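Home | Reviews | Kitchen | Storage | Back Issues | Subscribe

The Rindmont open cubby unit: a long look at a lot of white

Reviewed by Blandine Perrin
Last updated 14 Aug 2026

There comes a point in the life of any kitchen when the fruit bowl stops being a bowl and turns into an archaeological dig. Mine had reached it. The pears at the bottom were older than the bowl, and the one on top had been bought purely to hide them. So when Rindmont offered its white cubby unit for review, I said yes before asking how big it was. I should have asked how big it was.

It is very big. It arrived in 3 boxes with a booklet drawn by somebody who has never held a screwdriver, and it took Omar Nseir and me two evenings to put up. Omar says it would have taken one if I had stopped reading the booklet aloud.

The idea is simple enough. You get a grid of open compartments, no doors, no drawers, and you put things in them. Rindmont suggests books or folded towels. I wanted it for fruit, one sort to a compartment, so that I could see what I had and eat it while it was still food.

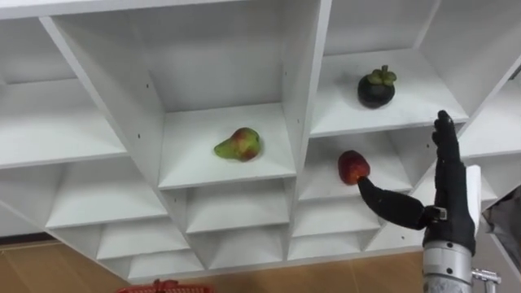

On that score I have few complaints. A pear on a plain white shelf looks like something you paid to get in and see, and a mangosteen looks positively royal. Anything you'd forget in a bowl you will not forget here. The colour does a good deal of the work, and it will also do a good deal of telling tales, as every drip of juice shows up from the far side of the room.

The boards are flat with no lip at the front. For books this is fine. For anything round it asks a little care of you, and I have learnt to lay pears on their sides and to set apples down as if they were asleep. My neighbour Tamer Qaisi has the Sutter version, which has a raised front edge, and he is unbearable about it.

Then there are the peg holes. The uprights have small dark holes so that the shelves can be moved up or down, and I approve of this in principle. In practice I moved one shelf once, found that the pegs are a tight fit, and have since come to feel that the shelf was in the right place all along. The holes don't bother me. Omar thinks they look like a dartboard after a bad night.
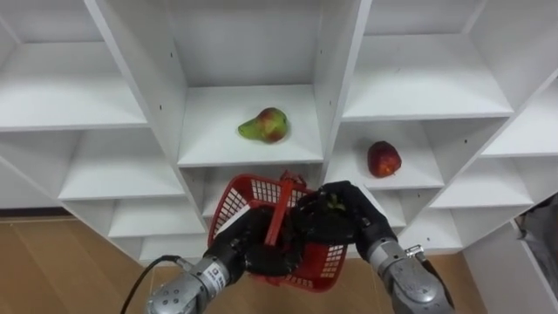 Space is where it beats everything else I've tried. The compartments are deep, and even with my whole week's shopping put away there is room to spare, which makes me look either very tidy or very poor. The back corners do get gloomy, so keep small things to the front.

It won't replace a basket. You still need something to carry the fruit over in, and a plastic shopping one with a handle does the job better than the woven thing Niro sells for the purpose at a price I won't repeat.

Issue 193

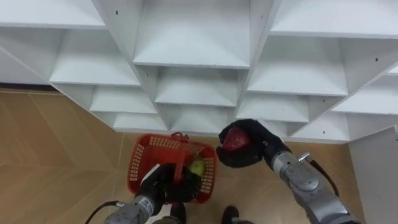
Page 2

Cleaning is a damp cloth and ten minutes, plus the floor underneath, where the dust goes to retire.

Would I buy one? With a large room and a small amount of fruit, yes. The Rallico is narrower and would suit a flat, though its shelves are fixed. Four stars, and I'd give back half of one for a better booklet. Mine is staying up in any case, as Omar has refused to take it down.

Contact the reviews desk | Copyright Rindmont readers and reviewers retain their own views | Back to top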